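Troltska Open Day: Tabletop Handling Set

Data card, version 10

Summary

This set holds the recordings made at the Troltska open day in December. Visitors watched small household items being handled on a table with a hand-held gripper. There are 69 clips in total, split into two folders of 10 and 59. The smaller folder is the test split.
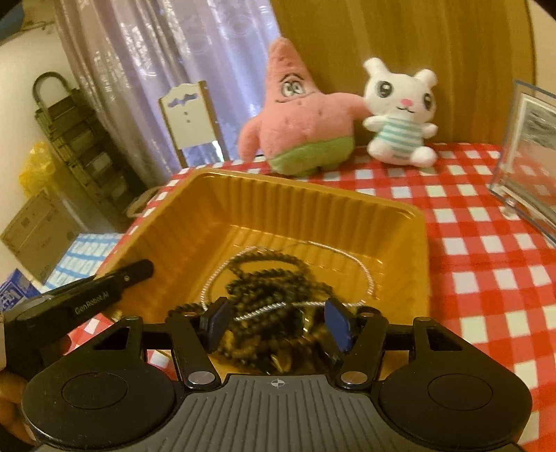 Beaded strands between the blue grip pads, golden tray behind.

Items and setting

The table had a red-and-white checkered cloth. Two plush toys sat at the back and should be treated as background. The strands are hard to label because they tangle, so the labels name the bundle only.

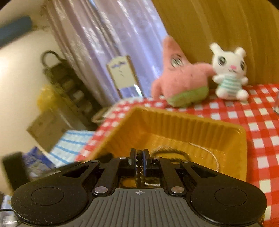 Photo: Gakach / Troltska open day

Clips run up to 20 seconds. The demonstration was repeated in the afternoon, and both sessions are stored under demo/. Each clip has a text file with the task name and the session.

Trays are labeled "container" in every file, including the older ones that said "basket." 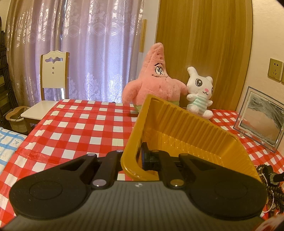 Grasps on a container wall use the task name edge_hold. Grasps on strands use strand_hold. Please keep these names if you merge the set with Barroso, which uses the same layout.

Known issues

Session tags are missing from four clips. A fix is planned for the next version.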